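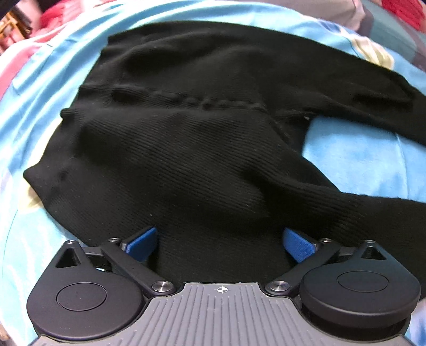
# About the Geltum Group

Geltum is the cloth manipulation group at Ullthorpe. We study how a two-finger robot can learn to fold clothing from demonstrations given by people holding the same gripper the robot uses. The group was formed by Maj-Britt Strömberg, who leads the learning work. Ingegerd Grønli is responsible for hardware and calibration.

## What we work on

Rigid objects have a pose. A sweater does not, or it has one with far too many parameters to estimate from a single wrist view. Most earlier folding systems dealt with this by flattening the garment first and then running a fixed sequence of folds. Flattening takes most of the cycle time and fails often on knits, which stretch when pulled.

Our method, Morsy, skips the flattening stage. The policy predicts a short segment of gripper motion directly from the wrist image and the opening of the fingers, executes part of it, and predicts again. There is no garment model and no keypoint detector. Dark garments are treated as a separate test condition: folds in black fabric give little contrast, and a method that depends on edges tends to lose the hem.

## How demonstrations are recorded

Demonstrations are recorded with a hand-held gripper. The operator folds a garment at normal speed on whatever surface is in use, including beds with patterned covers. We do not clear the background or change the lighting. An early version of the training set was recorded on a plain gray table, and policies trained on it did poorly on printed sheets. 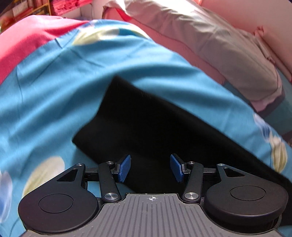
Each recording is cut at the points where the fingers close and open. Segments in which the fingers close without picking up cloth are kept and labeled as missed grasps. Removing them made the policy slower to retry.

The current training set contains 228 demonstrations. Segmentation and time alignment are handled by Dradeo, our in-house recording software, which also rejects any recording where gripper tracking drops out for more than 10 frames in a row.

## Results so far

The latest evaluation covered 103 trials on garments not seen in training. Two findings have held up across repeats:

- Varying the bedding and room during recording helped more than adding demonstrations in a single room.
- Most remaining failures are double-layer grasps, where the fingers take both the front and back of a garment when only one was wanted.

We do not yet have a good answer to the second. Finger opening alone does not separate one layer from two on thin knits. Grønli is testing a thinner pad with a force reading at the linkage, and the first comparison is planned for March.

## Working with us

The group takes on 2 thesis students per year. Applicants should be comfortable with Python and basic control theory; experience with textiles is useful and not required. Hardware drawings and the segmentation code can be requested through the Ullthorpe main office. Please state which gripper and camera you intend to use, as the calibration files differ.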